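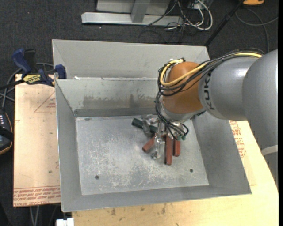 Figure 4. KUKA arm and gripper at the front bin, with four blocks in play.

4.2 What the bin taught us about chores

I'll admit I came into this project thinking bin picking was the easy part. My coauthor Venla Karppinen wanted to go straight to kitchen drawers, and I talked her into starting with blocks because I figured we'd be done by April (we were not done by April). The setup is about as friendly as we could make it: two metal bins side by side, rigid blocks, and an arm that's bolted down and knows exactly where it is. If a machine can't tidy up under those conditions, it has no business near anybody's silverware!

So, can it? Mostly, and with some big asterisks. We ran 3000 grasp attempts in Camville, all of them with the controller described in Section 3, and the thing that ate our time was never the block sitting out in the open. It was the block lying close to another block. In Figure 4 you can see the kind of spot I mean: the finger comes down between one angled reddish-brown block and the longer one beside it, and there just isn't a lot of room in there. A person would nudge one aside without thinking about it. Our controller has no idea what a nudge is, so it either commits to the gap or backs off and picks a new target, and sometimes it backs off over and over until the time limit runs out.

The bin itself gave us grief too. That scuffed floor throws off the depth readings, and we lost 27 trials to phantom objects before Baltazar Quintero rewrote the filter. I had wanted to paint the floor matte black and be done with it, but he pointed out that real shop bins are scratched up, and he was right. The sloping walls were worse. A block that ends up leaning on the slope has to be approached at a tilt, and with the cable bundle on this arm there are tilts we simply don't allow in software. We dropped those poses from the planner and counted the trial as a miss whenever no other pose was left.

Does any of this carry over to chores? For the shop floor I'd say yes, for parts that are stiff and all more or less one shape, and as long as somebody stops by now and then to clear the leftovers. Emptying a dishwasher is another story. Forks tangle, cups roll, and a miss there means broken glass, where ours only cost us another try. Venla is more hopeful than I am, and her argument for learned nudging is in Section 5, along with the results from the second gripper.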